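An Afternoon at the Hendlow Tableware Open Day

Friday, May 15, 2026

I had been meaning to get to Hendlow ever since a friend came home in December with a cup wrapped in three pairs of socks, and this spring I finally made the drive - 40 miles of it, most of them pretty. The open day fills the old Gruvora building, and admission is 5 dollars, which you get back if you buy anything. (I got mine back, of course.)

You start downstairs with the sale shelves, where I lost most of an hour, and then climb 13 steps to the rooms where tea things and dinner plates are set out on ordinary tables, the way you might have them at home. I liked that so much better than glass cases! My favorite was a dark table against a plain white wall, with a flowered teapot at the back and an orange lidded cup beside it.

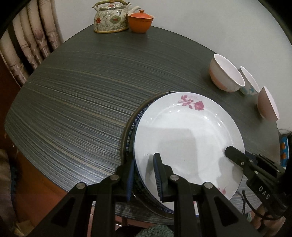

Teapot, cups and stacked plates in the upstairs room.

I'm a sucker for a teapot with a handle that goes up over the lid. My grandmother's was like that, and she would never let us children carry it. This one had red flowers and green leaves on cream, and next to the little pale cups it looked ready for company. None of it matched, and I went home wanting to break up every set in my cupboard.

The plates kept me longest, though. I have always been a blue-and-white person, and I married into a family of roses, so seeing the two piled together felt a bit like Thanksgiving.
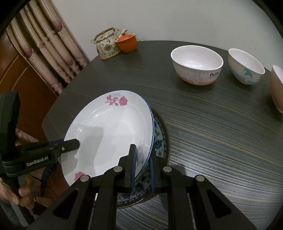 I would happily eat my toast off the rose one every morning, and keep the patterned blue one underneath for cookies when people come by. My husband thinks we have enough plates. He is wrong, but he did carry the box.

Lunch was at the Endedov counter by the back door - a good beet soup, dark bread, and coffee in mugs you could take home for a little extra. Get there before noon if you can, as the line grows fast. Parking is free in the lot behind the building, and the stairs have a sturdy rail on both sides. I came away with two saucers and a butter dish, and I still think about that teapot.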